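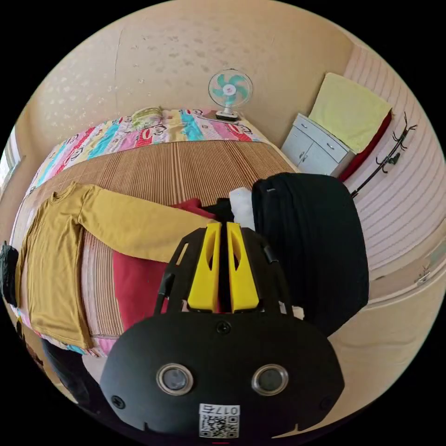 Folding day! I put it off for most of February, and then this morning I got a burst of energy before breakfast and decided every top I own was coming out of the cupboard.

My one rule is that the bed is the table. The bamboo mat stays on (it's firm and smooth, so sleeves lie flat the first go) and I start with my favourite colour, which is mustard, always mustard. 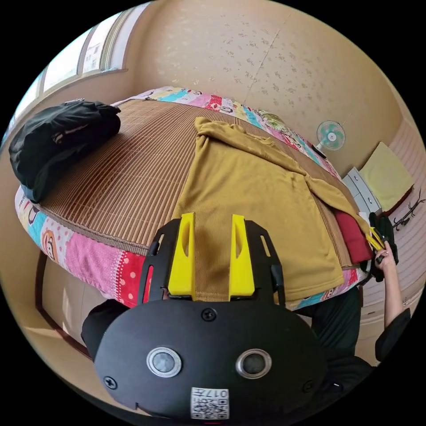 *Skutatis Letters, no. 9*

I learned this fold from a little zine I picked up at the Ameo market for 50 cents. Arms out, smooth from the collar down, sides in, then up in thirds. It works on ribbed knits too, and I love it so much!

Red things get their own pile, and the black ones go in

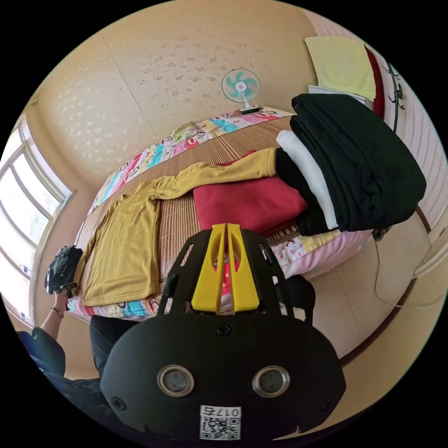 a tall stack, heaviest at the bottom, with anything white tucked in wherever it fits. I'm not fussy about that part. The cheery monkey quilt stays put the whole time, as I can't face remaking the bed as well.

It does get stuffy in summer, so a fan is a must while you fold. Mine go on by 6 in the morning.
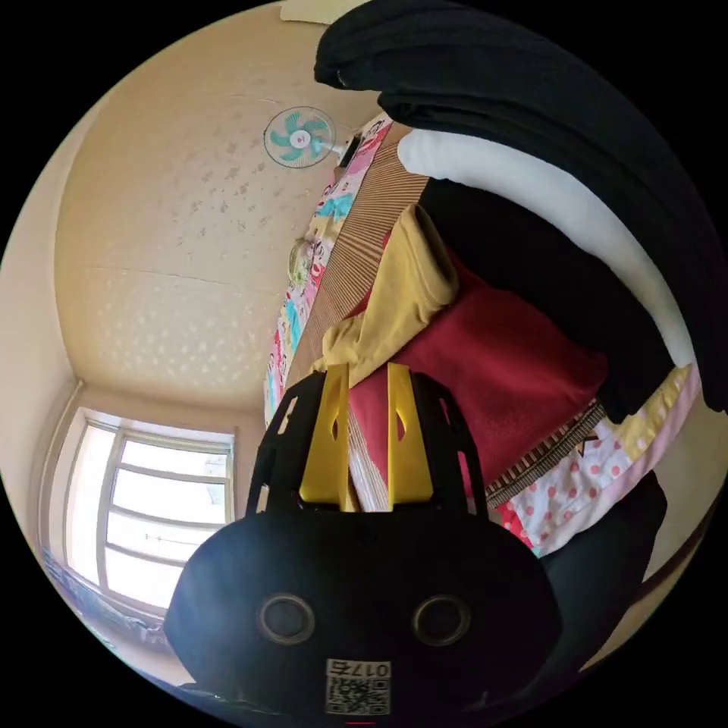

*Photo: Esa*

Next up is the sock drawer, and I'm a bit excited about it. I've got my eye on the cloth dividers from Farouk, the grey ones if they're back in stock.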